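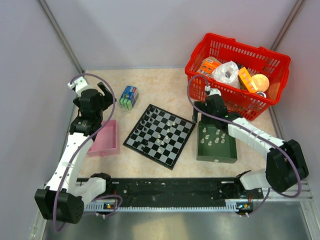 Section 4: Running the table demonstration on an open day

This section is for whoever is presenting the two-arm table to visitors. It assumes the arms have been assembled and calibrated as set out in Section 3, and that the presenter has completed at least one full session with Sumathi Chowdary or Valentin Brunet. The notes come from the open days at Tridstead and Fluvthorpe and replace the loose sheets that used to be kept in the cable drawer.

4.1 Before the doors open

1. Switch on the control computer first, then the arm supply. Wait until the Pidik panel lists both arms as ready.

2. Check that both arms are firmly fixed to the mounting rail. Try each base by hand. Neither should rock.

3. Look over the purple cables. Each one needs enough slack for the arm to reach the middle of the chessboard, but a loop must not hang where a claw can catch it. Replace any broken cable tie before you go on.

4. Wipe the tabletop with a dry cloth. Don't use spray cleaner inside the enclosure.

5. Set the chessboard at a diagonal, one corner towards the back wall. The stored positions depend on this. If the board has been moved to sit square with the rail, the arms will miss the pieces.

6. Put the pink tray on the left of the board, the green tray on the right, and the red basket at the back on the right-hand side.

7. Run the slow check from the Pidik panel, one arm at a time. Stop the run if a claw touches a tray rim.

Caution: Keep hands out of the enclosure whenever the arm supply is on. The joints hold their position under power and can move without warning when a new program is loaded.

4.2 Setting out the chess pieces

The chess routine is the one most visitors ask for. It takes the most setting out, so leave time for it.

1. Stand the black pieces in two rows along the upper left side of the board, as seen from the rail.

2. Stand the white pieces loosely in the green tray. They don't need to be in order, but they do need to be upright. A piece lying down will be skipped.

3. Load the program called Levchenko and choose "Place white".

4. Start at slow speed. Go up to normal speed only when the first 3 pieces have been placed cleanly.

Note: A full run has 37 stored moves. If you are short of time, press Hold after any move and go on to the next item. The program can be picked up again from the same place.

Note: Place the black pieces in the centre of their squares. The claw is narrow, but it still needs room on both sides, and the back row is the usual place for a knock.

4.3 Household items

After the chess, most groups like to see the arms deal with something from the kitchen cupboard. Packaged goods work well. A pack of sponges is a good first choice - it gives a little when the claw closes and does no harm if it is dropped.
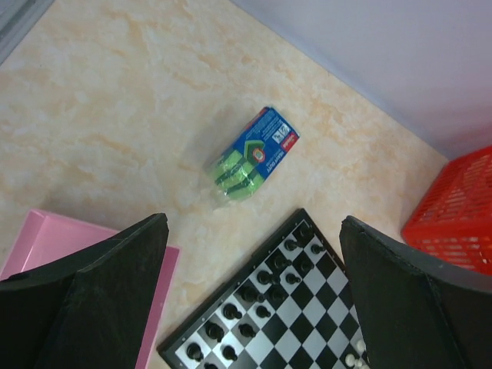
1. Lay the item flat on the tabletop, clear of the board by at least a hand's width.

2. Turn it so that the claw will close across the narrow side. Loose wrapping should be smoothed down, or the fingers may pick up the film and leave the goods behind.

3. Open the wrist camera view on the visitors' screen. Check that the item can be seen between the two fingers.

4. Lower the arm in small steps. Close the claw, wait for the force reading to settle, then lift.

5. Move the item over its container and open the claw. Return the arm to rest before you take questions.

The force limit is set to 300 on the panel. Leave it there for soft goods. Thibault Millet keeps a list of settings for boxes and harder items, and a copy is in the back of this binder.

Caution: Do not pass an item over the chessboard while the pieces are standing. Go behind the board or clear it first.

4.4 Visitors at the controls

Visitors may use the hand controls at slow speed only, with the presenter beside the stop button. Take one person at a time and ask the others to stay behind the floor line. Josiane Jacquet allows 4 minutes per person for school groups, and this has worked for adults too.

If an arm stops with a joint warning, press Stop, switch off the arm supply and support the arm as it drops. Let the joint rest before restarting. If the same joint stops again, end the hands-on part and enter the joint number in the fault book.

4.5 Closing down

Send both arms to rest, switch off the arm supply, then shut down the computer. Count the chess pieces back into their bag. Spare claw fingers and ties are kept by Trinidad Maglaya, who should be told by the end of the afternoon if any have been used.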